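7 min read

3.2 Corridor noise and speech intelligibility

Reverberation was measured in both changing areas of the Abera building before any treatment was fitted. Hard parallel surfaces dominate in rooms of this type: tile, painted block and sheet-metal doors all return most of the energy above 500 Hz. Mean reverberation time in the untreated condition was 2 s, against a design value of less than half that.

Listeners were tested with recorded word lists played at a fixed level from the Piseta loudspeaker. Each of the 16 listeners heard every list once, in shuffled order, and wrote down the words as heard. Scores were taken as the share of words correct, with spelling ignored. Lockers (Figure 4) were kept closed during all runs, as open doors changed the decay curve in the upper bands. 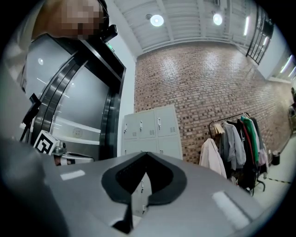 Figure 4. Pale gray locker doors.

Behrouz Jalali, commenting on an earlier draft, objected that word lists overstate the problem, as people in a changing area mostly hear short, expected phrases. We accept the point in part. Sentence tests were therefore added for the second round, using the same level and the same listener positions.

With the Sulletero panels in place, the mean word score rose to 88 percent. The gain was largest at the positions farthest from the loudspeaker and small near it, where direct sound already prevailed. Sentence scores were high in both conditions and did not separate them. Background noise from the ventilation was logged but not controlled, and the scores were not corrected for it. Panel placement on the end wall only was not tested; Section 4 gives the predicted values for that case.

Contact: Costel Dinu, Inent | © Inent, April 2026 | Back to top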